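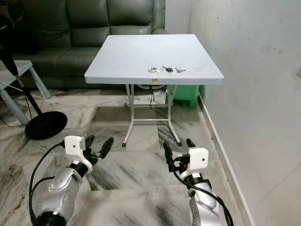

Where Do the Keys Go? A Small Study of Key Storage in a Shared Apartment
Last updated: June 23, 2021
Search this site Go

Group members: Yesenia Palacios, Emlyn Bellis, Ximeng Long

1. Background

Our course asked each group to pick one everyday household problem and work on it for a term. We chose lost keys. All three of us have lived in shared apartments, and between us we had paid for seven replacement keys in two years.

We called the project Plidness, mostly so we would have a folder name. Our instructor, Damián Cisneros, asked us to keep the study to one living room and to the keys the household used already.

2. The room and the table

The living room has a dark green leather sofa, a small gray side table, a standing fan and a white square folding table. The floor is tile in a gray and white marble pattern. We used the folding table for all sorting because it has a plain, light top and small metal keys are easy to see on it.

The side table was our first choice. We gave it up after one session – it sits too close to the sofa and keys kept sliding off onto the cushions.

3. What we did

We asked the household to empty pockets, bags and drawers and bring every key to us. This gave us 31 keys. Each one was tried in the doors, the mailbox and the bike locks. Keys that opened something were put in one pile and the rest in another.

After that we regrouped the working keys by who used them and how often. Some keys went back on a ring together, and others were kept single. Sets were laid flat on the table and spread apart before anything was written down, as keys in a heap were easy to miss.

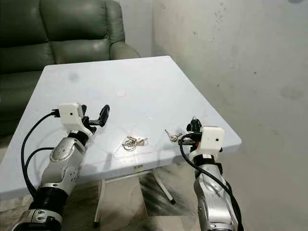

4. Results

Of the 31 keys, 18 opened something in the building. Six were duplicates of the front door key. Ojārs Navickas, who holds the lease, recognized a few of the others from an old storage unit.

The household agreed to keep daily keys on one ring per person and spares in a tin in the hall. Labels would have helped, but we ran out of time to make them. We plan to check the tin again in October.

Shares 7 Comments 0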